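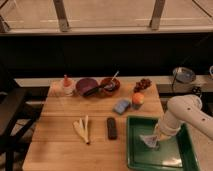

Where do the bowls and the green tray go once the snack table has been cleared?
Wash them, dry them and put them back on the shelf under the window, with the bowls stacked inside the tray.

That question came in on the suggestion slip, and it seemed a good one to put at the top of these minutes so that everybody sees it.

Zelto House Shared Kitchen
Minutes of the residents' meeting, 7 September 2026
In the chair and taking notes: Jasmina Babić

Welcome
Jasmina thanked everyone for coming down after supper, and especially the three new households on the second floor, who brought a plum cake that was gone before we reached item 2. The minutes of the last meeting were read and agreed, with one correction: the kettle was bought from Tradetti, and the toaster was the one that came from Grgić.

1. The butcher-block table
We had a long and very friendly talk about the table, which everybody loves and everybody worries over a little. It was agreed that fruit can stay out on it during the day, grapes and all, but that peels go into the compost pail as soon as the snack is finished. Wet sponges should go back to the sink, please, and should not sit on the wood overnight. The table will be oiled again in October. Amov has quoted $40 for the oil and a pack of cloths, and the meeting was happy to approve it.

2. Bowls, spoons and bottles
Several people said how nice it is to have the bowls lined up along the back where small hands don't knock them. We will carry on that way. Spoons may be left in a bowl while people are still eating, but not afterward. Squeeze bottles are to be wiped around the cap and stood upright. There was a side discussion about labels, which we enjoyed very much and did not settle.
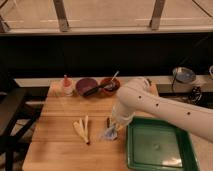 The table with the green tray, bowls along the back.

3. Bits of wrapping
Clear bags and scraps of plastic have been turning up on the tabletop and getting stuck to things. The second floor kindly offered to hang a small bin on the end of the counter. Agreed with thanks.

4. Money
The kitchen fund stands at $2892. After the oil is paid for we will also put $50 toward new dish towels, as the old ones have given us many good years and are now mostly holes.

5. Anything else
The fruit bowl rota has 11 names on it and could use a few more, so do add yours if you're passing the door. A request to move the table closer to the window was held over until we've measured, and Jasmina will bring the tape.

Next meeting in October, same room, after supper. The first floor will bring the cake.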